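Caltum 362 changes how folders are named on the phone

August 10, 2023

The new version of Caltum, the launcher and home screen app from Gostotholm, is now offered to all users. The number is 362. The July test version had almost the same content, but two things were removed from it before the release, and one of them is a pity.

The most visible change is in the folders. Until now a folder name was cut after the first word if the second word did not fit. With 362 the name goes to a second line, and the icons under it move down a little. On a small phone this means that the bottom row of the page comes very near to the dock. I tested on two phones. On the smaller one the labels of the bottom row touched the dock line when the text size was set to "Large". With "Normal" there was no problem.

It is possible to go back to the old behavior. Open Settings, then Home Screen, then Folder Labels, and choose "One line". The setting is kept after a restart. It is not kept if you restore a backup made with an older version, so please check it again in this case.

The second change is the limit of saved layouts. Before, Caltum could keep 600 items in one layout file, counting icons, folders and widgets together. Now the limit is 706. This is a strange number, and the release notes do not explain it. Most people will never reach even the old one, but users who keep many web shortcuts on the home screen did write about it in the Gostotholm forum.
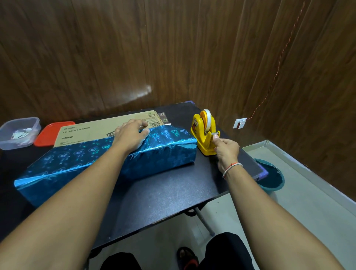
Hands wrapping a parcel

Letters with accents are also handled better. In the earlier versions a folder with a name such as Đồng was sorted at the very end of the list, after Z. Also the mark above the letter was sometimes hidden by the folder edge. Now it is sorted together with D, and the mark is shown complete in all three text sizes. The search field finds the folder when you type "dong" without any accents. I tried some other names in the same way and they were found too, except when the name started with an emoji. Then the search gives nothing, as before.

What was removed? The July test version had a switch to make the dock fully transparent. Many testers liked it — I was one of them — but it made the labels difficult to read on a light wallpaper. The release notes say only that the switch "needs more work". The other removed thing is the import of layouts from Praltdale, the older launcher which does not receive updates anymore. If you still use Praltdale, you have to build your home screen again by hand, or wait. Gostotholm did not give a date for it.

Known problems in this version:

Widgets placed in the top row may jump one row down after the phone is turned to landscape and back. Turning the phone a second time puts them in the right place.

The dark theme does not reach the folder rename window, which stays white.

When a layout file from 362 is opened in an older version, folder names on two lines are shown with a small square between the words. The file is not damaged. If you open it again in 362, the names are correct.

The update is free for everybody who has a license already. The download is small, but the first start takes longer than usual while the icon list is built again, and during this time the screen stays gray. On my older phone I thought it was frozen and I almost restarted it. Please wait until the dock appears before you touch anything.

The users who do not get the update automatically can look for it in Settings, About, Check for Updates. If the old version is still offered there, remove Caltum from the battery saver list and try again. Before you install, save your present layout with Export — the automatic backup is made only one time per week and may not include your last changes.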